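Budgeting for hand-held grippers, part 2: what I would order this time

Part 1 covered arms, and the short version was that we bought too early. We had a robot before we had anything to train it on. This post is about the cheaper end: hand-held grippers for collecting folding and sorting demonstrations on clothes.

I keep the budget in three blocks: hardware, people, and storage. Hardware gets all the attention in meetings and is the easiest block to estimate. The quote from Haugen came to 708 per gripper, cameras included, before shipping. Teltton was lower on the unit and higher on everything attached to it.

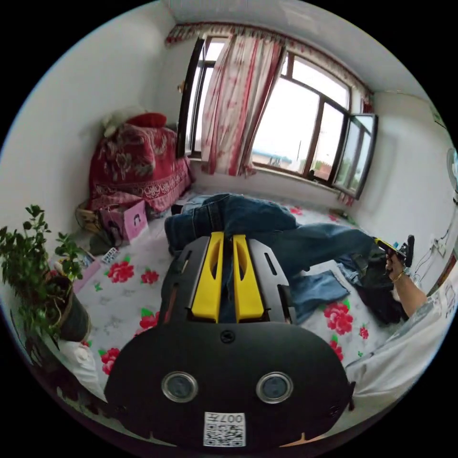
Shipping and import charges added 238 per unit on the first order. Kerstin Söderlund, who handles our purchasing at Nodska, had warned me to ask for that figure in writing and I had not. Ask for it per unit and per consignment. Suppliers tend to quote whichever looks smaller.

Order in pairs. Clothes are a two-handed job for most people, and a single gripper limits you to picking up and dropping. Our plan was for seven units, which was a bad number for this reason. It gives three pairs and one left over. I now treat the pair as the unit of purchase and keep spares as parts.
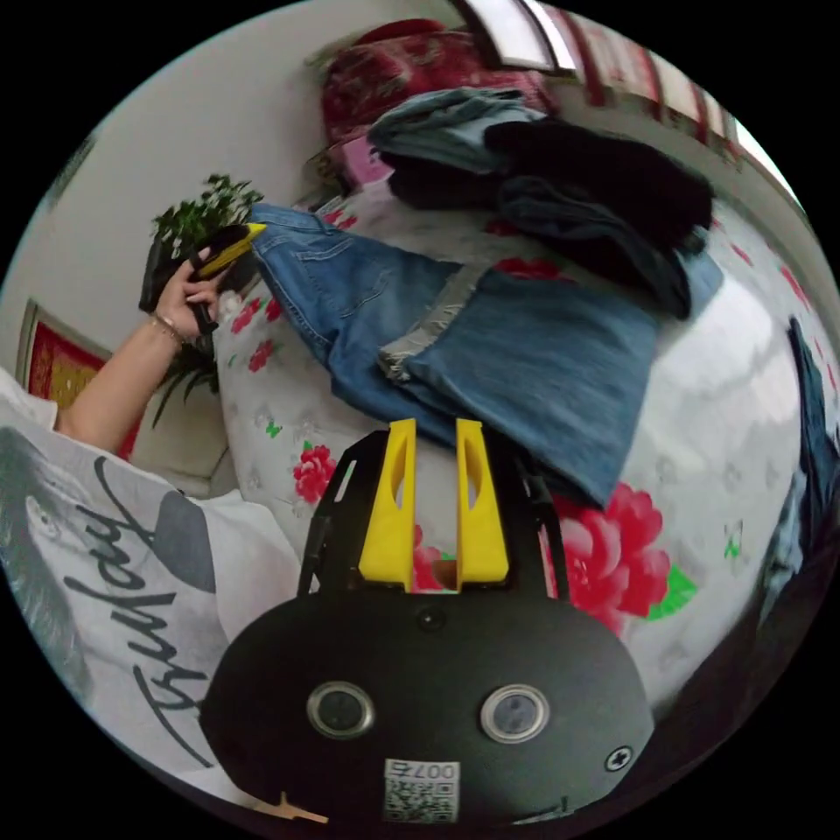

Jeans laid out on the bed, with a gripper in hand on the left.

Spares worth having on the shelf from day one:

Fingers. One full set per gripper. Ours are yellow plastic and I consider them consumables.
Screws. Buy the exact size in bulk.
Labels. Put the unit number on the body and in the file name. Saron Seyoum wrote our naming rules and they have saved a lot of sorting.

Garments belong in the budget too. Denim is a good starting point, being heavy and easy to see against a light sheet. Dark knitwear is harder, so schedule it later and allow more time per item.
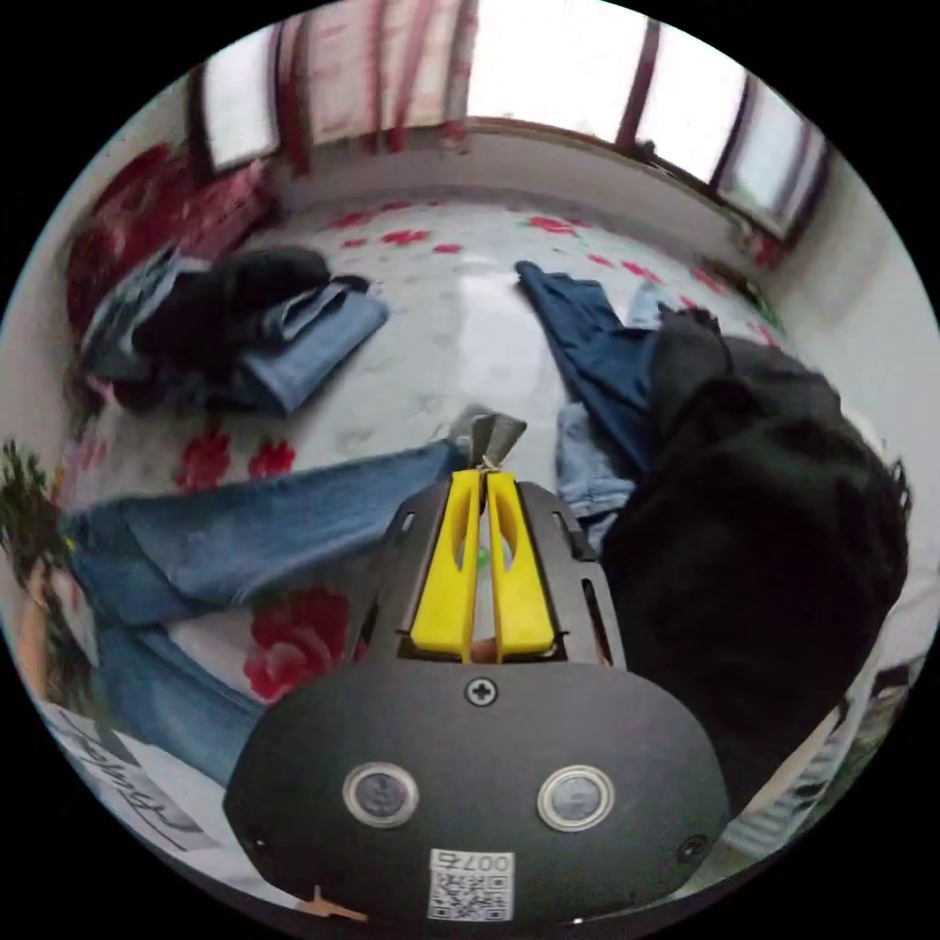
Last updated: March 13, 2026

People cost more than equipment by the second month. A usable session for us is 38 minutes of recording, plus setup, breaks and file transfer. Plan on the full length of the visit and pay for all of it. Eilif Bråten's first spreadsheet counted recorded minutes only, and the December numbers were wrong as a result.

Working in ordinary bedrooms costs less than renting a studio and fitting it out. You give up control of the light. Large windows are a problem for exposure settings, so check the camera's range before you sign for anything. I would pay extra for a better sensor before I paid for a stiffer body.
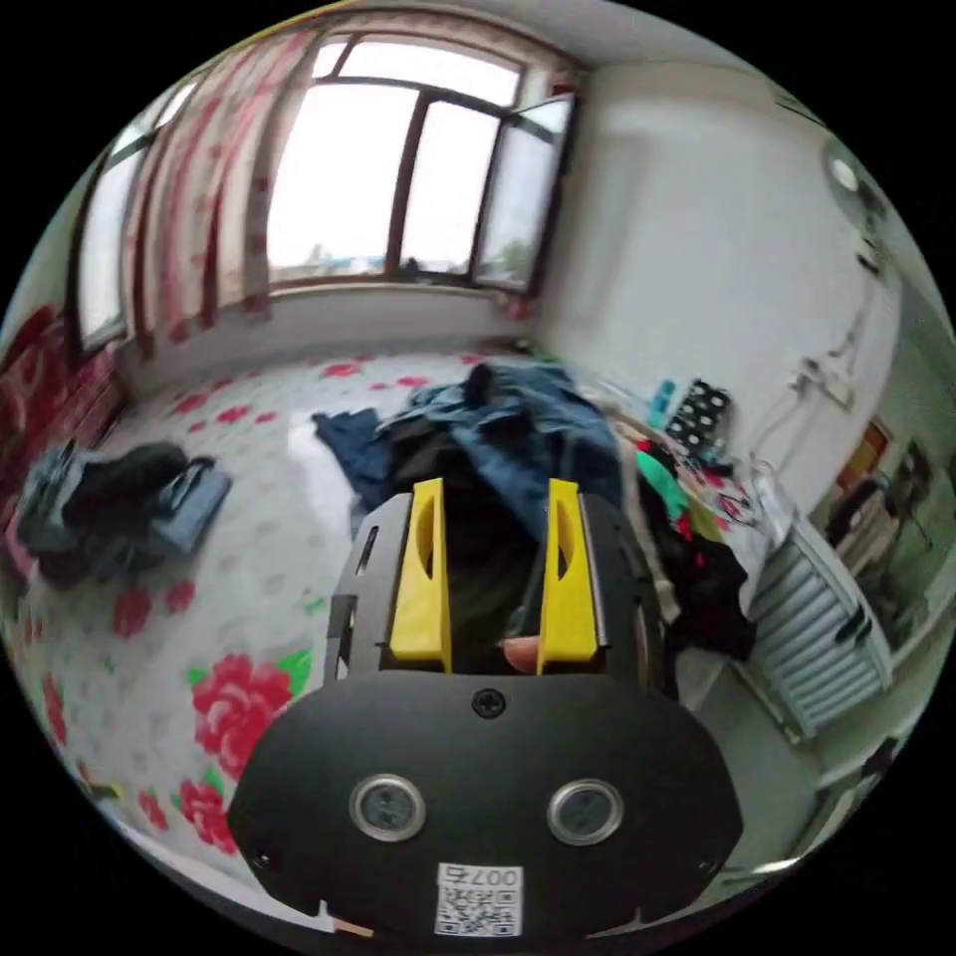

Storage and what is left

Wide-angle video fills disks quickly. We keep one local copy and one off site, and delete nothing until Kittipong Chareonsuk has run his checks. Navine bills by volume per month, so old sessions keep costing money. Put a review date against each batch when it is uploaded.

Part 3 will cover repair times and whether a service contract is worth it on units this cheap. I am still waiting on the Teltton terms.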